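Marks, scuffs and scratches on desk tops: your questions

Jayson Gatchalian answers the questions that come in most often about pale desks and worktops. He has refitted offices for long enough to distrust most of what is printed on the back of a spray bottle.

Is it a scuff or a scratch?

Run a fingernail across it. If the nail catches, the surface has been cut and no cleaner will put it back, whatever the label claims. If the nail glides over, something has been left on top and you have a fair chance of shifting it. People skip this test and go straight to scrubbing, which is how a five-minute job becomes a new desk top.

Will a melamine sponge get scuffs off?

Often, yes. It is also a very fine abrasive, and sellers are shy of saying so. On a matt finish it can polish the bit you rub, so you swap a dark mark for a shiny one. Try it somewhere you won't see, such as the back edge, and look at the patch from a low angle in daylight before going any further.

What about toothpaste, baking soda or vinegar?

Toothpaste and baking soda are both gritty, to varying degrees, and you have no idea how gritty until you've done it. Vinegar is fine for limescale, which is not what you have on a desk. I have yet to see any of the three do better on a scuff than washing-up liquid and warm water. I've been sent plenty of videos that say otherwise, nearly all of them filmed under a lamp that would hide anything.

So what do you use?

A damp microfibre cloth with a drop of washing-up liquid. If that fails, a white pencil rubber, used gently. If that fails too, a little isopropyl alcohol on the cloth, never poured on the surface, and wiped off straight away. Don't use alcohol on anything painted or lacquered until you've tested it.

Cherry Mae Padilla wrote to say the rubber did more for her than either of the cleaners under her sink. I believe her. It costs next to nothing, so there isn't much of an industry behind it.

Are the special surface restorers worth buying?

I tried two, Juvby and Prelance. Juvby left a film that made the whole top look even for a day or so, and then the marks were back. Prelance did lift some rubber marks, though no better than the alcohol had on the other half of the same desk. Efren Bañez disagrees with me about Prelance and has said so more than once. He did his on a gloss top, which may be the difference.

My desk was sold as scratch-resistant. Why is it marked?

Resistant is a generous word. It usually means a test under set conditions, and your keys, belt buckle and monitor stand weren't part of it. Ask the seller which test and what result. We asked Gurnen about a top priced at 1,099 and got a leaflet back. The Gouveia top at 149 made no claims at all, and after a winter in the same room I'd struggle to say which had worn better.

Why do the marks only show at certain times of day?

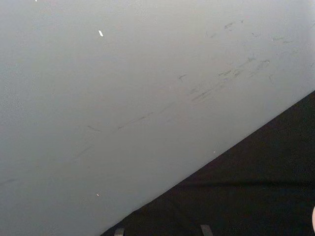
Pale grey is sold as the forgiving colour, the one that hides dust and fingerprints, and for dust I'll allow it. Scuffs are another matter. They come out darker than the surface, and a plain matt finish gives the eye very little else to look at. A cluster of short ticks and wispy streaks, most of them slanting the same way, is easy enough to miss under a ceiling light and hard to ignore once the light comes in low from the side. Look at about four in the afternoon if you want the truth, and do your cleaning then as well.

Does it matter which way I rub?

Less than people say. Fikri Teoh swears by going with the direction of the marks, and I do it too out of habit, but I couldn't prove it helps. Pressure matters far more. If you're leaning on the cloth, stop.

Would a desk mat save me the trouble?

Partly. It protects what's under it, provided you lift it now and then to get the grit out. Leave it down for 2 years and you may find a nice clean rectangle with a tired border, and on some tops a colour difference that won't wash off. Rubber-backed mats worry me most – check with the maker before one goes on a painted surface.

Can I claim for scuffs under the guarantee?

You can try. Most guarantees I've read leave out "normal wear", and the seller gets to say what's normal. Hussam Sabbagh had a claim refused in March and won it on the second go by sending in the original product page with the wording marked. Save that page when you buy.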